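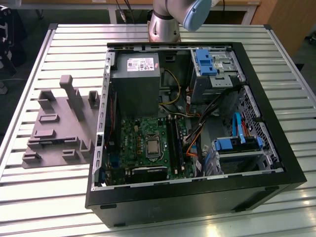

The cure for the slow computer

By Elaheh Babaei
March 8, 2018

My father-in-law pays £4 a month to a program called Cutine, which tells him each morning that it has found problems with his computer. It has never failed to find any. On the Sunday I sat down with it the total stood at 1,795, displayed in red, beside a drawing of a speedometer with the needle lying flat on its left side. He pressed the button, the needle swung across to green, and he went off to make tea, pleased. I restarted the machine and timed it with the clock on the cooker. It was as slow as before.

I asked what the problems had been. He didn't know. The program would show you a list if you clicked through far enough, and most of it was cookies, the small files that websites leave behind, each one entered as a problem in its own right. There were shortcuts to programs he had removed, a few empty folders, and one item described only as "privacy trace (severe)".

There is a large trade in making old computers feel young again, and I have spent much of the winter trying to find out what it sells. Some of it is software like Cutine. Some of it is a man on the telephone. A good deal of it now happens in shops, where the words have been borrowed from the garage and the doctor's surgery: the tune-up, the health check, the full service.

Pleltden, where I live, has a branch of Provach, a small chain that does phone screens in the front and computers in the back. The Provach health check is free. I took in my own laptop, which had nothing wrong with it that I knew of, and collected it the next day with a printed sheet recommending the Silver Refresh. The young man was polite about it. When I asked what the refresh would do he said it would "clear everything out and optimise it", and when I asked what optimise meant he said it would run better. I asked whether they measured the speed before and after. He said customers generally noticed a difference.

I'm sure they do. If you have paid to have a thing made faster and then waited two days for it, you'll be well disposed when it comes home. It will have been wiped clean on the outside, too. I have had the same feeling about a car after nothing more than a wash.

Neema Mabula repaired office computers for a local college before she set up on her own, and she is less scornful of all this than I had hoped. Computers do slow down, she told me. People put things on them that start up with the machine and never stop. Disks fill. Fans clog, the chips get hot, and a hot chip is made to slow itself down so that it doesn't come to harm. Web pages are heavier than they were when the machine was bought, and that isn't the machine's fault at all.

"But every one of those has a name," she said. "If someone has fixed it, they can tell you which one it was."

Her own list of things worth paying for is short. More memory helps if there is too little, and you can find out whether there's too little without paying anyone. Swapping an old spinning hard disk for a solid-state drive makes a difference that even a grumpy customer will admit to. On most desktop towers the side comes off and both jobs are done in less time than the drive to the shop. Laptops vary, and some of the thin ones are glued up so thoroughly that she sends people away.

Cleaning the registry, the great index in which Windows keeps its settings, she regards as a waste of an afternoon. She has seen it break machines and has yet to see it speed one up. The companies that sell registry cleaners see it otherwise, naturally, and I did write to two of them for evidence. Cutine's reply directed me to a page of customer reviews. The other, Kaushik, sent a white paper.

I read the white paper. It said that computers treated with Kaushik started up to 309 per cent faster, and I would like to linger on the "up to", which takes in everything from that figure down to nothing. The test had been carried out by the company on its own computers in January. It didn't say how many there were. Nor did it say what had been done to them beforehand, and if you want a machine to improve a great deal there is no better preparation than loading it with rubbish first. I asked about both points and was thanked for my interest.

It would be easy to file all this under harmless. Four pounds isn't much. Over the years he has had it, though, my father-in-law has handed over enough to buy the solid-state drive, and he has come to believe that his computer is a sort of invalid, sickening overnight. He won't do his banking on it until the needle is green. He apologises for it when visitors want to look something up.

The other cost is that people throw away good machines. Mabula is often given computers by customers who have tried the cleaner, then the refresh, then a second cleaner, and concluded reasonably enough that if all that didn't work the thing must be finished. Many of them need a drive. She puts one in, sets the machine up afresh and sells it on cheaply, and she admits that the tune-up trade has been good for her in that respect.

I offered to have the drive changed as a birthday present. He has agreed, on condition that he can keep Cutine.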